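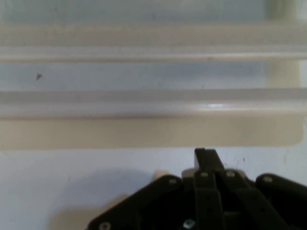 Offenes Küchenregal mit Drahtrost reinigen und neu einräumen

Offene Regale mit Drahtrosten lassen Luft an das Geschirr, geben aber auch alles nach unten weiter: Krümel, Flusen, Kalkreste. Die folgende Anleitung gilt für weiß lackierte Gestelle mit Einlegerost und setzt keine besonderen Vorkenntnisse voraus. Zeitbedarf für ein Regal mit 2 Ebenen: 57 Minuten, Trocknung nicht eingerechnet.

Benötigt werden

Mikrofasertuch, trocken
Mikrofasertuch, feucht
weiche Bürste oder alter Pinsel
Spülmittel, pH-neutral
Wasser, höchstens 38 °C
Staubsauger mit Fugendüse

1. Ausräumen

Immer von oben nach unten arbeiten. Schalen und Töpfe samt Inhalt abnehmen und getrennt abstellen. Kleinteile in eine flache Schüssel legen. Die Wand hinter dem Regal trocken abwischen, Flusen vorher absaugen. Dunkle Punkte auf heller Wandfarbe nicht reiben, sondern mit dem feuchten Tuch abtupfen.

2. Rost reinigen

Den Rost nach Möglichkeit herausnehmen. Stäbe in Längsrichtung abbürsten – quer geführt bleibt die Bürste an jedem Draht hängen und verteilt den Schmutz. Anschließend feucht nachwischen und sofort trocknen. Schweißpunkte gesondert prüfen, dort beginnt Rost zuerst.

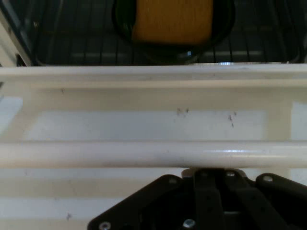

3. Querleisten und Flächen unter dem Rost

Lose Partikel zuerst absaugen, erst danach feucht wischen. Die umgekehrte Reihenfolge erzeugt Schlieren. Leisten mit Lippe auch an der Unterkante abfahren, runde Stangen mit dem Tuch umfassen und in einem Zug abziehen. Hartnäckige Flecken mit einem Tropfen Spülmittel einweichen, zwei Minuten warten, abnehmen. Scheuermilch und Schmutzradierer greifen den Lack an und machen glänzende Flächen matt.

4. Einräumen

Schwere Gefäße gehören über die Pfosten, leichte in die Mitte. Schwämme in einer Schale nur ausgedrückt lagern und hochkant stellen, die Schale selbst wöchentlich ausspülen. Unter Tropfstellen kann ein zugeschnittener Bogen Backpapier liegen; A4-Länge (297 mm) passt bei schmalen Böden meist ohne Verschnitt.

Intervall

Flächen wöchentlich trocken abwischen, Rost monatlich feucht. Schrauben bei jeder Nassreinigung auf festen Sitz prüfen.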